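Section 4: Comparing fingers on the door-opening task

The Loleo quick-start card says any two-finger gripper "works out of the box" with the Inell controller. Treat that as advertising. It will move out of the box. Whether it opens a door without shoving the appliance across the counter is what this section is for.

You need the arm already homed (Section 3), both finger sets, and a countertop toaster oven with a drop-down door. Leave the oven unplugged for every step below.

4.1 Checking the approach from the wrist camera

1. Mount the first finger set and tighten the fasteners by hand, then a quarter turn with the supplied key.

2. Close the fingers and jog the arm until the tips are just short of the oven. Use the slow jog speed. The fast one overshoots, whatever the Firnalico data sheet claims.

3. Look at the wrist view. You want both fingertips and the near end of the door handle in it together.
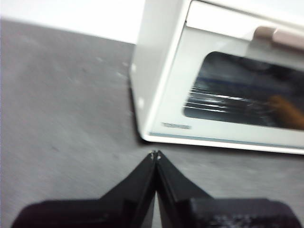 Figure 4-1. Wrist view, fingertips short of the lower corner of the door.

4. If the handle is missing from the view, back off and raise the wrist. Do not fix this by tilting the camera bracket. The bracket angle is stored in the calibration, and the controller will not warn you that it has changed.

CAUTION: The wrist view flatters you on distance. Closed tips can look clear of a white panel when they are already touching it. Watch the gap from the side as well.

4.2 Setting up the fixed camera

5. Place the second camera so that it sees the whole oven, including the feet, with the arm parked out of view. Save one picture as the reference.

6. Set the exposure with the door closed, then lock it. Auto exposure hunts every time the door glass moves. 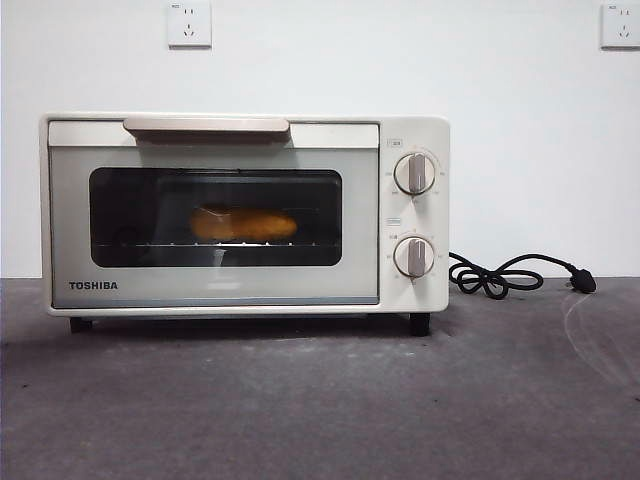

The reference is also your honest witness. After each trial, park the arm and compare the position of the feet with the saved picture. The controller's log marks a trial as a success once the door angle passes its threshold, and it will cheerfully do so when the oven has slid sideways. We have stopped quoting the log by itself.

Note: Abreu fingers are sold as a drop-in replacement. The bolt pattern does match. The length does not, so enter the new tool offset before moving anything.

4.3 Running the trials

7. Run 8 trials per finger set, without changing the force limit between sets. Fewer than that tells you very little, and two good runs in a row tell you nothing.

8. Start each trial with the door fully closed. Stop at once if the finger slips behind the handle.

9. With the door down, bring one finger up to the rim and pause there. Check in the wrist view that the tip is on metal and clear of the glass.
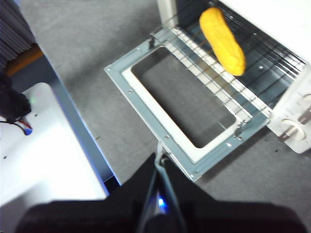
4.4 Reading the results

10. Throw out any trial where the oven moved, even if the door opened.

11. Compare what is left. If the two sets come out within one trial of each other, call it a tie and keep the cheaper fingers.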